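Murnton, August

**Old hall gets its chairs back, and a small lounge**

The large hall on the ground floor of the Carmont building is in use again after being closed for 6 weeks for painting. The walls and the ceiling are white now, and the furniture that was kept in the storage rooms during the work is coming back little by little. The people who use the hall were asked to help with the arranging, and 15 of them put their names on the list.

The work was planned by Afonso Falcão, who has looked after the building for five years. He wanted to change one thing before the autumn groups begin. In the past there was no place to sit down for ten minutes without going outside or taking a folding chair from the pile. "People were eating on the stairs," he told us. "I don't mind it, but in winter the stairs are cold, and then there are crumbs until Monday's cleaning."

So a part of the floor is now set apart as a sitting corner. The dark blue chairs are placed close to a low metal table, and more seats will be added when the rest is unpacked. Mr Falcão says that the first plan was to put everything along the wall, as it is done in a waiting room, but it was not pleasant to talk that way. The chairs were moved twice on the drawing before he was satisfied.

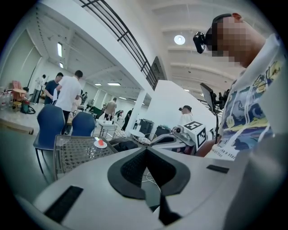
The cost of the corner was kept low. Most of the furniture was already owned by the building and only needed cleaning and new pads under the feet, so that the floor would not be scratched. The money which was saved went to the painting, where the price was higher than expected. The painters, Yang & Wudunard of Murnton, had to treat one wall a second time after an old water stain came through the first coat. This took extra days, and two dance classes had to be moved to the school gym.

Not everything has found its place yet. There are still cardboard boxes to empty, and some will be kept flat for the next time something must be stored. Mr Falcão asks users please not to put their own things on top of them, as it happened in the spring that a bag was carried to the cellar with the boxes and its owner searched for it for two days.

The upper level with the railing was also painted, but it is not part of the new arrangement. Groups can use it as before if they ask for it in the same booking. The blinds on the windows were taken down, washed and hung up again. One cord is stiff and should be pulled slowly until it is repaired.
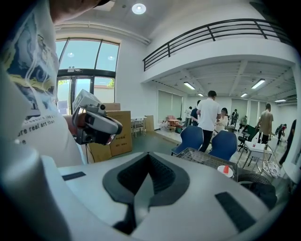

Opening hours are the same as before the work. The hall can be booked from 8 in the morning until 9 in the evening, and the sitting corner does not need a booking. If a group has the whole hall for a performance or a meeting, the chairs and tables may be moved to the side – they should only be returned to the same position afterwards. A small plan of the positions will be fixed next to the light switches.

Food is allowed in the corner, which is new. Until this summer only water was permitted in the hall, and many users had asked for this to change. There are a few rules. Plates must be taken back to the kitchen and washed by the person who used them, and hot food stays in the kitchen because of the smell. Fruit, sandwiches and cake are fine. Drinks should be put on a table and not on the floor, where somebody can kick them over.

The side table with the glass top was a subject of discussion. Some users thought that glass is not practical in a room where children come in the afternoon, and they asked for another table to be used. Mr Falcão decided to try it until the end of the year. He likes that it is easy to wipe, and it takes little space between the chairs. If it gives problems, it will go to the office, where there is also need of a table. 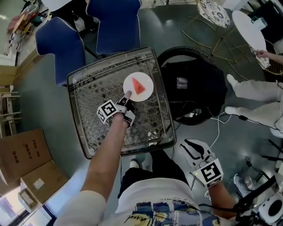

*Watermelon on the glass-topped table, with the dark blue chairs behind.*

The next work in the building will be in the corridor, where the coat hooks are old and several of them are loose. It will be done in the mornings, and the hall will stay open during this time. Users should come in by the garden side while the corridor is closed.

There is also a request for lamps. The ceiling lights are good for classes, but for the evening Mr Falcão would like to have a softer light near the chairs. Anyone in Murnton who has a standing lamp in working order, and does not need it, can leave a note at the Carmont office. Chairs and sofas are not needed at the moment.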